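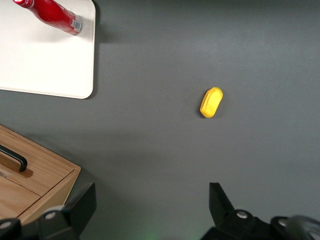
From: Tapio Lindqvist
To: small-hosts list
Subject: Re: Is anyone getting bookings through Flimley?

Hi Selim, and hello to everyone who has been reading along,

Sorry for the slow answer. I meant to write on Friday and then we had a full house and a blocked drain, and you all know how that goes.

Selim Erdem wrote:
> We signed up with Flimley in the spring and so far it has
> brought us 2 bookings, one of which canceled. They keep
> telling me it will pick up once more guests are on the site.
> Meanwhile Rolley takes a bigger cut but fills my quiet
> weeks. Is it worth hanging on, or am I being sentimental
> about the little guy? Also, does anyone know if they have
> fixed the calendar sync?

I don't think you're being sentimental at all, or if you are then so am I, because I've kept our rooms on there too. We have 7 rooms, so it isn't a big operation, and I can afford to be a little patient with a couple of them in the off season. What I did was give Flimley only the two back rooms, the ones over the garden, and leave the rest where they were. That way if a sync goes wrong I have one awkward phone call to make and can usually move people across the landing.

On the sync itself: it's better than it was, but I still wouldn't trust it on a same-day booking. When I change dates in Rolley, they show up in Flimley within the hour most of the time. Going the other direction is slower, and once in November it didn't go through until I logged out and back in again (I wrote to their help desk, who were very sweet about it and asked me for a screenshot I didn't have). If you use Prestisano for your calendar, turn off the automatic price updates before you connect it. Mine rounded everything down and I had a couple from out of state very pleased with their bargain.

As for whether it will pick up, I really don't know. When I asked, they told me they had 2,000 places listed, and that sounds like a lot until you look at our stretch of coast and find the same handful of us staring back at you! Guests want to see a choice of places in the town they're going to. A big number spread over the whole map doesn't do much for somebody who wants a sea view and a parking spot next weekend. I'd ask them straight out how many places they have near you, and how many people searched your town last month. They did give me those figures when I asked nicely.

The other thing I'd look at is what you're paying to stay. Our plan came to 300 for the year, and I made that back with one family who took both rooms for a week and have since booked again by phone. If yours renews soon, see if they'll let you go month to month. They don't advertise it, but they offered it to me when I grumbled.

Has anybody here tried Rizzi? My sister-in-law swears by it for her cabins, but she rents by the month and I can't tell if it would suit people who stay two nights and want breakfast. I'd love to hear from someone who has used it through a summer, especially about how fast they pay out.

Selim, call me if you want to go over the room settings together. Evenings are best, after the kitchen is done.

Warmly,
Tapio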